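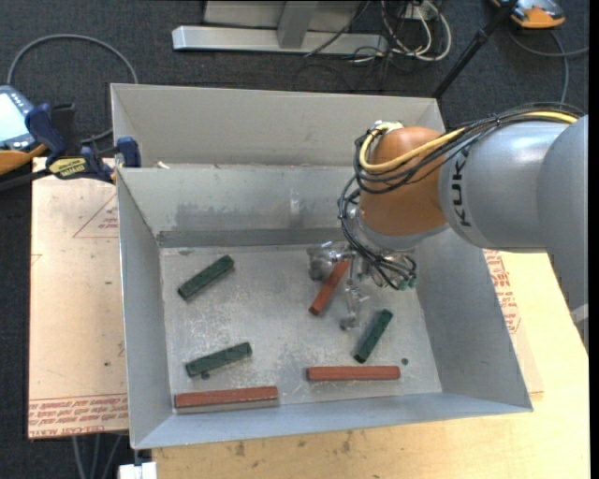
Tip 5: Clamp the bin before you blame the gripper

I lost most of a Wednesday to missed picks before I thought to look at the bin. Ours is bare sheet metal and it creeps – only a couple of millimetres, but the KUKA doesn't know that. Now I put a bar clamp on the rim, nip it up by hand and give the bin a good shove. Then I jog the arm down slowly with the pendant and check the finger clears all four walls. Gareth wipes the bottom out every 70 picks, bless him!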